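Orcombe bans balloon releases, keeps balloons

Last updated: 2 December 2020

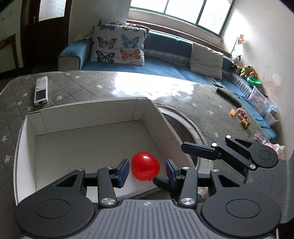 A small red balloon in an open white cardboard box. Under the new rule, balloons may be owned, inflated and carried in Orcombe, but not let go.

ORCOMBE — It is now against town law to let go of a balloon on purpose in Orcombe. Letting go of one by accident remains legal, although the person who does it may be asked to look sorry.

The town council passed the measure by video call after a debate that ran longer than the one on the budget. It takes effect at the start of the year and carries a fine of $40 for the first balloon. A second balloon, and every balloon after that, will be handled "at the discretion of the enforcing officer," who is the same person who handles parking, barking and hedges.

The trouble goes back to July, when Fekel Furniture marked the reopening of its showroom on Rerkent Street by sending up 300 balloons. The store had planned a ribbon cutting, but a ribbon cutting draws a crowd, and a crowd was the one thing the store was not supposed to draw. Balloons could be enjoyed from a parked car. Several dozen people did exactly that, with the windows down, and by all accounts had a lovely four minutes.

The balloons then went east as far as the Ostapchuk Avenue substation. These were the shiny kind, with a thin metal coating, and a cluster of them settled across two lines. Power was out on the east side of town for 53 minutes. The outage took in a dentist's office, the car wash, both traffic lights and the Fekel showroom, which had been open for a quarter of an hour.

The rest of the balloons came down over the next week or so. Residents turned them in, or at least complained about them, from the cemetery, the reservoir, the gutters of the Methodist church and a field where a farmer had to walk after one for most of a morning before his cows got to it. Each had the words "SOFAS ARE BACK" printed on one side.

"I want to be clear that I like balloons," said council member Yolanda Alcantara, who wrote the measure and has had to be clear about this at three meetings in a row. "My kids have had balloons. I will have balloons in the future. I would like them to stay in the room I put them in."

Under the wording that passed, a release means "the intentional letting go, outdoors, of any balloon filled with a gas lighter than air." An earlier draft left off the last part, and it was pointed out that this would have covered water balloons, and also the business where a kid blows one up, doesn't tie it and lets it fly around the yard making a rude noise. Both of those are safe. So are hot air balloons, which got their own line after a resident asked whether the pilot counted as letting go.

Weather balloons are allowed for anyone with a scientific reason. The measure doesn't say who decides what a scientific reason is. Alcantara said she was comfortable waiting to see whether it came up.

Balloons tied to mailboxes, chairs, car lots and children are allowed. If the knot fails, no fine applies, but a business with more than a dozen balloons outdoors must now weigh them down with something heavier than "a paper cup or similar." A paper cup was what the car lot on Rerkent Street had been using, and its manager sat through the call with his camera off.

Haris Swati, who owns Fekel Furniture, spoke against the measure for the first ten minutes of public comment and then, somewhere in the middle, seemed to drift over to the other side. He said he had been told the balloons would go straight up and pop "at a height where it's no longer anybody's problem." He said he got the idea from a catalog. He said he had paid for the lift on a bucket truck to get the last of them off the church, and that the church had been very nice about it, and that this had made it worse.

"Would I do it again? No," Swati said. "Did it sell sofas? Also no. People came in to ask when their lights would be back on."

He asked that the law not be named after the store. The council agreed to this without a vote. Everyone in town already calls it the Fekel rule, and the clerk used the name twice while reading the agreement into the minutes.

Public comment was otherwise lively. One resident wanted to know what she was supposed to do at her father's memorial in the spring, which the family had put off twice already this year and for which the balloons had been bought. That quieted things down for a while. Alcantara suggested bubbles, or seed packets, and offered to call her the next day to talk it over. The resident said her father would have hated bubbles, but that he had also worked for the electric company, so he might have seen the point.

Another speaker asked whether the town planned to do anything about balloons that came in from somewhere else. The town attorney said it could not fine a balloon. Asked whether it could fine the next town over, he said he would have to look into it, in the tone of a man who was not going to look into it.

There was some back and forth over enforcement. The town has one code officer, who works until four in the afternoon, and most of the things people celebrate happen after that. The police chief said his officers would respond to a release in progress if they were free, but noted that by the time anyone got there the evidence would be hard to reach. Photos will be accepted. So will a balloon found on the ground, if it has a name or a phone number on it, which many of them do, advertising being the usual reason for letting them go in the first place.

The high school, which has sent up balloons in the team colors at its homecoming game for as long as anyone can remember, will switch to waving things. The principal said students had been asked for ideas and that most of the ideas were fireworks.

The final vote was five to one. The no vote came from a member who said he supported the goal but felt the fine should be higher, or lower, and that he had not been given enough time to decide which. He then asked whether the council might look at sky lanterns, which are paper, have a flame inside and are still perfectly legal to release over Orcombe at any hour.

There was a pause on the call. Sky lanterns are on the agenda for next month.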